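Chapter 7
Seeing Robots at Work: The Open Day at Tridside

In this chapter you will
- follow one robot task from start to finish
- learn the terms arm, joint, end effector, reach and trial
- compare the view from a fixed camera with the view from a wrist camera
- plan your own notes for a visit or demonstration

7.1 A room with a sofa in it

Most people who visit a robotics lab for the first time expect a factory. The main demonstration room at Tridside looks more like somebody's living room. It has couches, a bookshelf, a floor lamp and carpet. The group that works there, the Indley project, studies household tasks, and it runs its demonstrations among household furniture.

Every February the lab holds an open day. Last year 200 visitors came through in small groups, most of them high school and first-year college students. Each group stayed for one full demonstration and had time for questions afterward. The demonstration used in this chapter is called the fruit task. The robot has to pick up pieces of fruit one at a time and move them between a coffee table and a wooden tray.

The task sounds easy, and for a person it is. A four-year-old can do it while talking about something else. For a robot it contains most of the problems you will study in Part Two of this book: finding an object, deciding how to hold it, moving without bumping into anything, closing the fingers with the right force, and letting go in the right place.

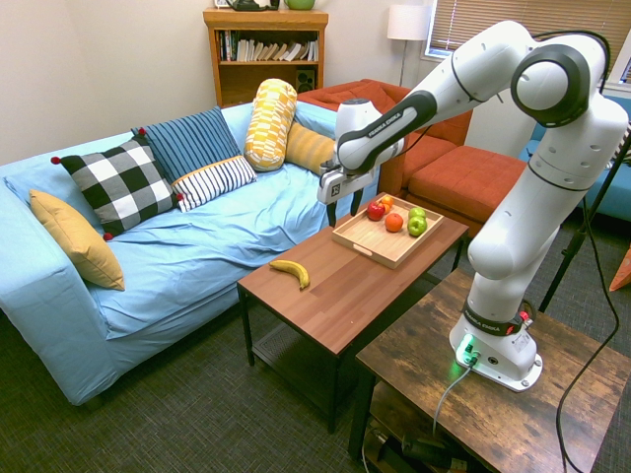 Figure 7.1 The arm at the fruit task. The banana is on the coffee table; the other fruit is in the tray.

Look first at how the arm is put together. It is a chain of stiff parts called links, connected by joints. The base is fixed to a side table and does not travel. Everything the arm can do, it has to do from that one spot. The space the gripper can get to is called the reach of the arm, and an object outside it might as well be in another building.

The tool at the end of the chain is called the end effector. On this arm it is a gripper with two fingers. Other end effectors include suction cups, hooks, welding heads and paint sprayers. Two fingers are a common choice for mixed objects, but they have limits. A round apple touches each finger over a small area and can roll. A banana is long and curved, so it matters a great deal where along its length the fingers close and which way they are turned.

7.2 What the demonstrator said

Wubit Tufa led the morning groups. She started each one by asking visitors to guess how many times the fruit task had been run in that room. Most guesses were under 50. The project's log listed 2,000 trials.

A trial is one complete attempt at a task, whether it succeeds or fails. Of those 2,000 trials, 1,681 were marked as successes. That is a success rate of just over 84 percent.

"People hear 84 percent and think it's a good grade," Tufa told one group. "Then I ask if they'd keep a dishwasher that broke one plate in six."

She also explained what the log leaves out. A trial in which the apple was gripped, dropped and picked up again counts as a success, the same as one that went smoothly. If you want to know the difference, you have to go back to the recordings - and that takes time. We return to this problem in Section 7.5.

7.3 Two points of view

A fixed camera shows the whole workspace. It is good for finding objects and for checking that the path is clear. Its weakness is that the arm can block its view, often at the moment when the gripper gets close to something.

A camera near the gripper has the opposite strengths. It moves with the arm, so what it sees changes all the time, and it takes in only a small area. But it looks at the object from close up.
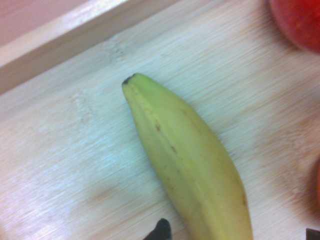
Figure 7.2 Wrist camera view, with a banana between the gripper fingers.

At this distance the ridges on the peel are clear, and so is the position of the fingers on either side of the fruit. Notice also the glare on the tray. Bright reflections can hide the surface underneath, and a program that looks for edges may be thrown off by them.

The Elomden method, covered in Chapter 8, combines both kinds of view. For now it is enough to know what each one can and cannot tell you.

Before you go on

1. Name the end effector in Figure 7.1 and give 2 objects it would find hard to hold.
2. Using the figures in Section 7.2, work out how many trials were not marked as successes.
3. Derese, a student in one of the groups, wrote in his notes: "The robot can pick up fruit." Rewrite his sentence so that it says where, with what tool, and how often.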